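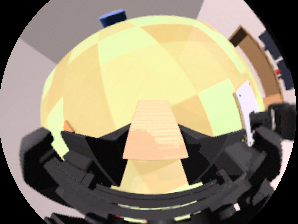
By the equipment desk
Staff writer, automation and small works

Budget season. Same argument every April, in every small works we visit: buy the arm now, or spend on everything round it first?

At Stesisden they went for the second. Two arms on the wish list, money for one, and the first invoice they signed wasn't for an arm at all. It was for simulation time. A rendered gripper, a rendered room, a big yellow checkered dome to work up against. Black jaws, a peach-coloured finger pad between them. No metal bought, nothing to drop.

Cheap? Cheaper than the alternative. The licence came to 400 a month, for 3 months, and the finance side hated it. Paying for pictures, was the phrase. Fair enough. But the wrong gripper is a dear thing to own, and the plant has a cupboard with two of those already.

So, the shortlist. Zondel quoted for the whole cell, arm, guarding, fitting, the lot. Tidy quote, hard to pull apart. Ask what the gripper costs on its own and you wait five days for a reply. Gashi did it the other way, every bracket on its own line, which makes for a long read but you can cross things out. Visetix sat in the middle and wanted a training package bolted on to everything.

What the planners asked for, and what we'd ask for too:

Price of spare finger pads. They wear. Get the price in writing, and the delivery time as well.

Model files for the gripper, before you sign. If the supplier won't hand them over you can't try the thing on screen, and your stuck guessing about reach and clearance.

Where the camera goes. A very wide view takes in a lot of room but bends every straight edge in it, and the hardware fills the lower part of the picture. Somebody has to decide if thats acceptable, and it's better done before the mounts are drilled.

Floor work. Always forgotten. Power, air, a flat bit of concrete.

Then hold something back. Stesisden kept money for changes after fitting and had spent part of it before the arm was even ordered, on a second set of brackets. No regrets there, they said.

The order itself still isn't placed. Gashi looks favourite, on the spares price mostly, with Zondel asked to come back with a broken-down quote. Lead time is 5 months from either. Which puts the arm into next year's floor plan, and next year's budget row. Meanwhile the licence has been renewed, and finance have stopped calling it pictures.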